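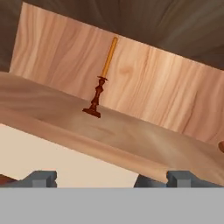 演讲备注:两种夹爪、一支蜡烛台,还有我们绕的那些弯路

(第一页,先别急着翻,等大家坐稳)

各位下午好,谢谢大家吃完午饭还愿意坐到这个房间里来。我知道这个时段最难熬,所以前面几分钟我讲慢一点,后面有表格的地方再请大家打起精神。

今天要讲的事情说起来很小:我们在仿真里比了两种夹爪,外加腕部相机的几种装法,任务只有一个,把桌上的烛台拿起来,挪个地方,再放下,蜡烛不能歪。屏幕上这一张就是腕部相机看到的样子,下面两块灰色的是手指,烛台立在木头桌面上,桌子在画面里是斜的。这页可以多停一会儿,后面说到“视角”的时候我还会请大家回想它。

(提醒自己:这里问一下有没有人做过细长物体的抓取,举手就行,不点名。)

(第二页,为什么选烛台)

我们组里原来一直拿方块和杯子做测试,做了很久,大家都有点腻了,数字也越来越好看,好看到互相之间分不出高下。两种夹爪抓方块,成绩几乎一样,那还比什么呢?所以去年冬天就想换一个“不那么听话”的东西。烛台这个东西很有意思,下面有个宽底座,中间一节粗一节细,像楼梯扶手上的那种车木柱子,顶上一个薄薄的小盘,盘上再立一根细长的蜡烛。从哪儿下手,差别非常大。夹底座,手指要贴着桌面走,容易刮到;夹中间的鼓包,接触面小,容易打转;夹蜡烛,那就等于放弃了。

(这里通常会有人笑,等一等。)

(第三页,两种夹爪)

先介绍参赛的两位。一个是 Rarnari,平行两指,手指是方方正正的硬块,行程短,闭合快。另一个是 Clendell,也是两指,指面上有一层软垫,仿真里我们用柔顺接触来近似它,动作慢半拍。两边装在同一条机械臂模型上,控制器也是同一个,叫 Bárány,频率没有改过。我在这里多啰嗦一句,控制器这件事我们吃过亏。最早的一轮,两种夹爪用的是两个同事各自调的参数,比出来的结果漂亮得不得了,后来一查,比的其实是两个同事的调参手艺。那一轮全部作废了,很心疼,但是作废是对的。

(语气放轻松,不要讲成检讨会。)

(第四页,实验怎么跑)

每种夹爪跑 3000 次抓取。烛台的位置和朝向随机,桌面的摩擦系数在一个范围里抽,光照也抽。相机的装法有 4 种:手腕正上方、手腕侧面、指根之间,还有一种是手腕上方再往前倾一点。每次抓取最多允许重试 5 次,超过就算失败。场景是用 Landum 搭的,木纹贴图是它自带的那一套,我们没有花心思去美化,所以有的地方纹理糊一点,请大家包涵。

有人会问,重试算不算成功?我们两个数都记,表里左边一列是一次成功,右边一列是允许重试之后的。我个人更看重左边那一列。在仿真里重试不花钱,搬到真机上,每一次重试都可能把烛台推倒,推倒以后就是另外一道题了。

(第五页,表格。给大家一点时间看,喝口水。)

我挑几个自己觉得意外的地方讲,表里的数字大家可以会后慢慢看,幻灯片会发出来。

先说 Rarnari。硬手指在鼓包上确实容易打转,这个和我们预想的一样。没想到的是它夹底座夹得很好。底座宽而平,方手指贴上去刚好是面对面,只要高度给得准,抬起来稳稳当当,蜡烛几乎不晃。问题全出在“高度给得准”这五个字上。低一点点,指尖就碰桌面,Bárány 会把它当成接触力突变,整条臂往回缩,然后重新来过。

再说 Clendell。软垫对高度宽容得多,夹哪一节都能凑合,一次成功率在大部分条件下比较高。可是它放下的时候有个毛病:松开那一下,软垫回弹,会把烛台轻轻带一下。方块被带一下没关系,烛台头重脚轻,蜡烛又细又高,带一下就开始晃。我们后来把松开的速度降下来,好了很多,代价是每次都要多等一会儿。做产线的朋友听到这里大概要皱眉头了,我理解。

(如果时间紧,下面这段可以跳过,直接到第七页。)

(第六页,插一段关于接触参数的闲话)

软垫在仿真里怎么建,我们试了好几个版本。太软,手指会陷进物体里,看着像果冻;太硬,又和 Rarnari 没区别了。最后取的是一个中间值,这个值我没有办法很理直气壮地替它辩护,它是拿一小批真机数据对出来的,而且那批数据抓的是圆柱,没有抓烛台。所以请大家把 Clendell 的结果看得松一些,趋势可以信,小数点后面那位就不要较真了。

(第七页,相机)

好,回到开头那张图。请大家想一想画面下面那两根手指,它们一左一右,把底下的一部分视野占住了。接近的时候,手指越靠近物体,最要紧的那一块反而越容易被自己挡住。装在指根之间的相机对准最方便,误差也小,可是到最后一小段,它几乎只能看见烛台中间那一截,底座在哪里全靠前面记住的位置去猜。装在手腕侧面的,最后阶段看得最清楚,但是画面的倾斜很厉害,检测网络如果没有见过这样的角度,会把桌沿认错。

我们一开始就掉进了这个坑。训练图片里桌面大多是平平正正的,一换到侧面视角,桌子斜了,蜡烛却还是差不多竖着,网络就糊涂了。后来补了 1000 张带倾斜的合成图进去,情况才缓过来。这件事给我的教训是,换相机位置之前先去翻翻训练集,看看里面到底有没有这种角度,翻一遍用不了半天,比事后排查省事太多。

还有一个小麻烦和颜色有关。桌面、后面那块竖着的木板、烛台,都是木头那一路的暖色调,烛台颜色深一些,还算分得开,蜡烛是黄的,背后是浅色的木板,光照一抽到偏暖,蜡烛顶端的轮廓就不太好找。我们没有把背景换成蓝色或者绿色,那样当然省心,但是家里的桌子大多数就是木头的呀,最后总归要面对。

(第八页,如果让我现在选)

经常有人会后来问我,说了半天,到底买哪个。我的看法是这样:如果你的物体底部规整,机械臂的高度标定又有把握,Rarnari 又快又省事,配手腕侧面的相机,我会放心用。如果物体形状杂,今天烛台明天花瓶,Clendell 让人少操很多心,松开的时候慢一点就是了,相机用手腕上方前倾的那一种。指根之间的相机我暂时不推荐单独使用,和另外一个视角搭着用倒是不错。

这些都是仿真里的结论,真机部分我们排在一月份开始做,先做 Rarnari,因为手边只有它的备件。到时候如果结果和今天讲的对不上,我会老老实实再来讲一次。

(第九页,没做的事)

双臂没有做。点着的蜡烛没有做,热和火焰我们的仿真管不了。烛台旁边摆满东西的情形只试了很少几次,桌上东西一多,夹爪张开的宽度就成了新的麻烦,Clendell 因为垫子厚,更吃亏一些。这部分数据太薄,没有放进表里。

(提问环节备忘)

如果问到为什么不用吸盘:烛台上没有哪块平面适合从上往下吸,顶上是蜡烛。
如果问到控制频率:说没有改过默认值,不要展开,展开就收不住了。
如果问到能不能公开场景文件:可以,整理好就放出来,贴图授权还要再确认一遍。
如果没有人提问:自己讲一下那轮作废的实验,通常讲完就有人举手了。

2018年12月

分享 37 | 评论 3

读者评论

小满不满:当时坐在后排,表格那页看不太清,谢谢把备注也放出来。软垫回弹那段我们在抓试管的时候也遇到过,我们的办法是先松一半,停一下再全松,可以试试。

铁皮青蛙:想问一下侧面相机的倾斜,有没有考虑先把图像转正再送进网络?还是说转正之后边缘丢得太多?

焊点冷了:等一月份的真机结果。个人押 Clendell,硬手指贴着桌面走我看着就紧张。

联系我们:请使用站内留言 | © 2018 版权归作者所有,转载请注明出处 | 返回顶部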